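Ullinberg Dumpling Night FAQ

Same questions keep coming in so putting them all in one place. Will add more when I get time.

When is it?
April. Doors at 5:30 pm, first dumplings out of the pot by 6. We stop serving when the dough is gone, last year that was before 8:30.

Where?
The old Nasr bakery on the corner, big room in back. Enter from the parking lot side. The front door sticks.

Do I need a ticket?
For the sit-down dinner yes. For takeout no, just get in line. Takeout line is cash or card, bring your own container if you have one with a lid that really closes.

What kinds of dumplings?
Potato and onion, pork and cabbage, mushroom, and a sweet one with farmer cheese. Érica Cavalcanti is also doing her chicken coxinhas again. Not technically a dumpling, don't write in about it. They go fast.

How many do you make?
2000 this year. 1000 of those are potato, always the first to run out anyway. Folding starts the afternoon before.

Anything vegan?
Mushroom is vegan, dough and filling both. Potato has butter in it. Ask for no sour cream on top or they'll put it on automaticly.

Gluten free?
Sorry, no. Flour is everywhere in that kitchen and we can't promise anything safe. The soup has no flour in it but same kitchen, so your call.

What about nuts?
None in the dumplings. Walnut cake on the dessert table, kept at the far end with its own knife.

Can I buy them frozen?
Yes, bags of 9. Potato and pork only. Order ahead by email, pick up at the side door before 5. Cook straight from frozen, salted water, don't thaw first or they turn to glue. When they float give them another couple minutes.

Can I get the recipe?
Dough recipe, sure: flour, warm water, one egg, spoon of sour cream, salt. The egg and sour cream are left out of the vegan batch, a bit of oil goes in instead. Rest it covered at least half an hour. The pork filling is Kofi Mahama's and he isn't giving it out. People have tried.

I want to help fold. Do I need to know how?
No. Somebody will show you at the table. Wear an apron, tie your hair back, take your rings off. First few will be ugly, they taste the same.

Is there something for kids?
Small portion, plain butter, fruit on the side. High chairs, only a few of them, so bring a booster if you have one.

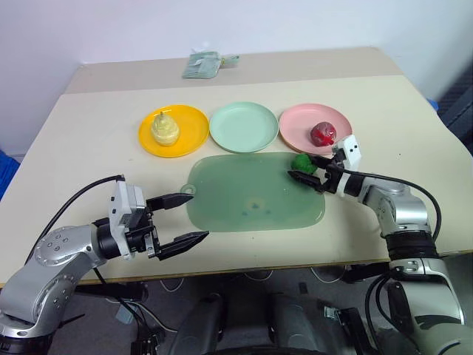
Can I bring a dessert?
Please do. Put a card with it listing whats inside. Nothing that has to stay in the fridge, ours is full of filling.

How many seats?
100 for the sit-down. We don't hold tables, but if you need to be near the door or need space for a wheelchair email first and we'll set it up.

Parking?
Lot fills up early. Street is free after 6. Please don't block the Nernon loading dock next door, they do tow.

Refunds?
Up to the week before. After that pass your ticket to a friend, we don't check names.

Is there beer?
Cider and beer at the counter, also the sour cherry drink, no alcohol in that one. Coffee later on.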